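Category: Alumni & Friends / Reunion Talks

Speaker notes — "Staying Useful After Graduation"
Brisdale alumni breakfast, Thu 17 November
Delia Pascu

Start with the thank-yous. Campbell Hall staff for the room, the class agents for filling it. Keep it short, coffee is still being served.

Opening point: most of us left Brisdale meaning to stay in touch and then didn't. I went 2 years without opening a single letter from the alumni office. What got me back was a phone call from a student who wanted to know what my job was like. We talked for 40 minutes.
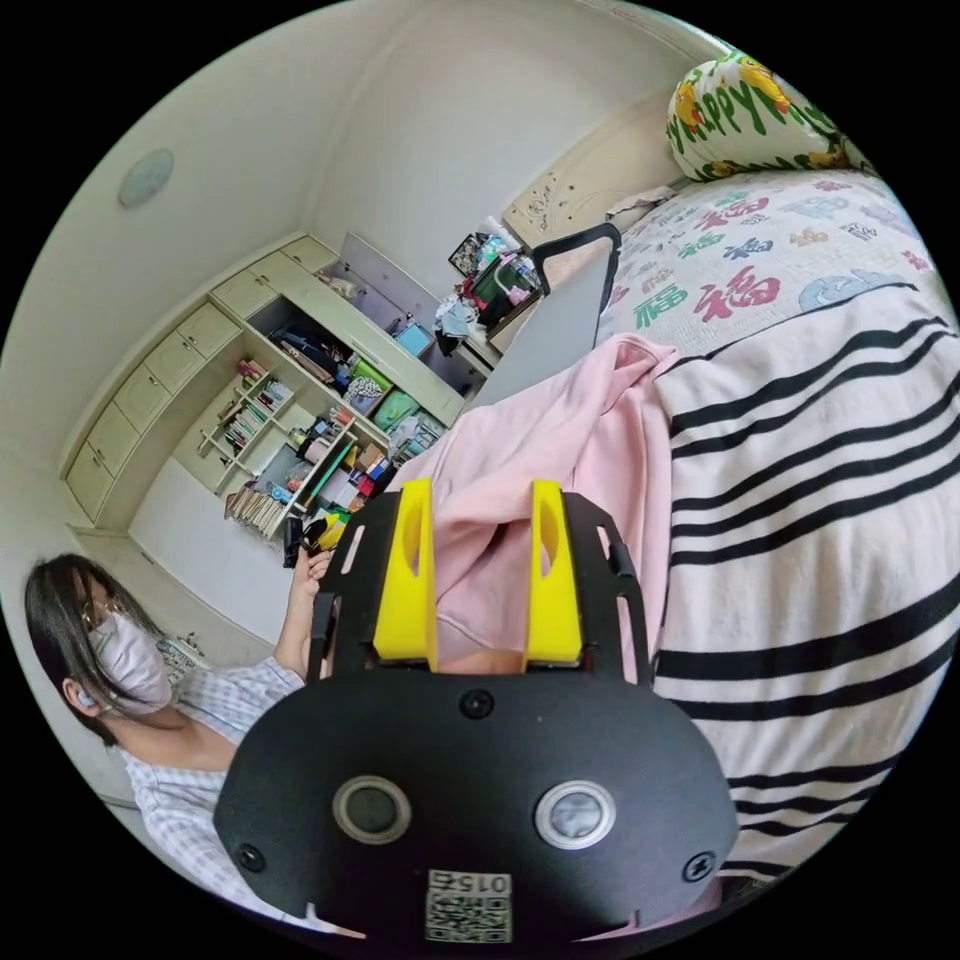
That call is how the Povent mentoring program started for me. Explain how it works: one student, one graduate, a call each month from October through spring. No forms after the first one. You can stop at the end of any term.

Numbers, say them slowly. We have 30 students signed up this year and 24 mentors. So six students are waiting. Pause here.

Who we need most: people in the first few years of work. Students ask the older mentors about careers and the younger ones about rent, first reviews and how to quit a job politely. Both kinds of question matter.

Story about Stukthorpe — my first placement, the wrong train, the manager who waited for me. Skip if running late.

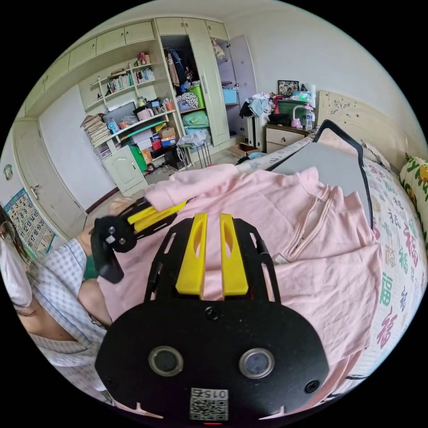

Yellow-fingered grippers, one held in the left hand.

Giving: mention it once. The travel fund pays for students to get to interviews. Any amount helps, and monthly gifts are easier for the office to plan around.

Close with the sign-up sheet by the door. Ask mentors already in the program to stand. Then questions — repeat each one into the microphone.

Contact the Alumni Office | © Brisdale Alumni Association | Back to top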